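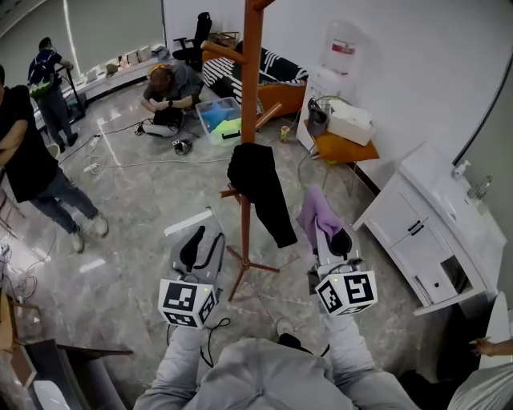

Fig. 2. Hand-held grippers, a cloth and a coat rack.

Week 5: Who does the tidying?

Kiltby's brochure promised to "free staff from routine tasks". Cyrill Hubmann, on reception there, asked which ones, and was sent the brochure again.

Keep two things apart in your notes: the task and the job. Handling a cloth is a task. Knowing whose jacket has hung there since February is part of a job, though it appears in no job description I've read.

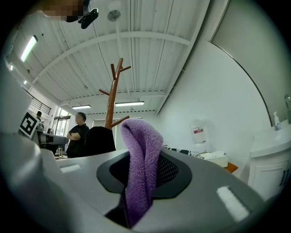 The task also brings new work with it — someone has to show the machine how, over and over, and that someone is seldom given a new title or more pay.

Reading for Wednesday: Lanz, pp. 2–30. Skip the appendix, as Lanz should have.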